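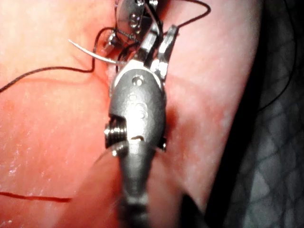
Fig. 1. Pinza metálica: mordazas y cuerpo de la articulación.

Tema 4. La noticia de famosos como género: fuentes, verbos de atribución y datos patrimoniales

4.1. Delimitación
Se entiende por noticia de famosos la pieza breve cuyo interés depende de la notoriedad previa del sujeto. La extensión habitual en portales es inferior a 600 palabras. El hecho noticioso (ruptura, embargo, contrato, nacimiento) ocupa el primer párrafo; los antecedentes se agregan en orden cronológico inverso.

4.2. Jerarquía de fuentes
a) Documento público: sentencia, inscripción registral, edicto.
b) Declaración del interesado o de su representante, con constancia del medio.
c) Publicación en red social de cuenta verificada. Debe conservarse copia con fecha y hora.
d) Fuente anónima del entorno. No sostiene por sí sola un titular.

La repetición de un dato en varios portales no equivale a confirmación. En el corpus Kuda, de 28 piezas sobre separaciones, 22 remitían a una misma publicación original. Las restantes no citaban fuente alguna.

4.3. Verbos de atribución
"Afirmar" y "declarar" exigen cita localizable. "Confirmar" presupone que el dato es cierto y se reserva para las fuentes de tipo a) y b). "Al parecer" y el condicional de rumor ("habría firmado") no eximen de responsabilidad; el manual de estilo de Ilix los excluye del titular y los admite en el cuerpo si se identifica el origen.

4.4. Datos patrimoniales
Las cifras de fortuna personal suelen ser estimaciones sin método declarado. Se indicará quién estima y en qué fecha. Una demanda presentada no es una deuda reconocida, y una ejecución hipotecaria iniciada no implica desalojo.

4.5. Práctica
Lectura previa: dossier Sorner, apartados 1 y 2. Cada estudiante clasificará las fuentes de las piezas asignadas según 4.2 y reescribirá dos titulares. Se entrega el 12/15/23 en formato digital. La comparación con la revista Ruotsalainen queda para la sesión de marzo.

Véase también el tema 5, derecho a la propia imagen.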